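My kid's school is pushing the Onsri youth speech contest again. Winner gets $100 and a plaque. I read all the rules so you don't have to.

Speeches are judged by "a panel." Whose panel? Stelios Bakalis ran it in December and couldn't tell me.
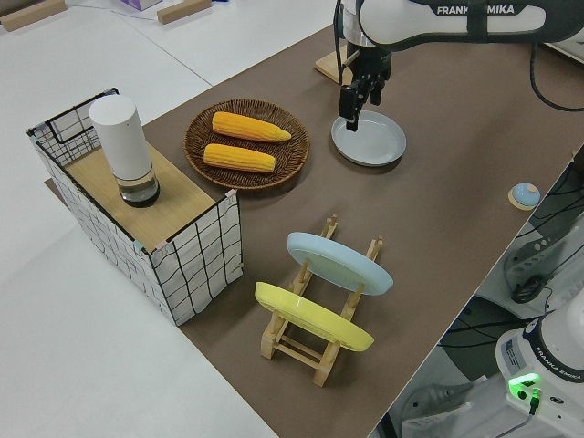 Then there's the word limit. The flyer says 132 words, the entry form says 18 lines, and I doubt anyone compared them. Last year's topic was "My Helpful Future."

Entries close Mar 21, 2019. Usa Inthanon says late ones "may be considered." By whom?

Parents can "assist with ideas." Sure. I heard 23 speeches last time and plenty of them sounded 45 years old.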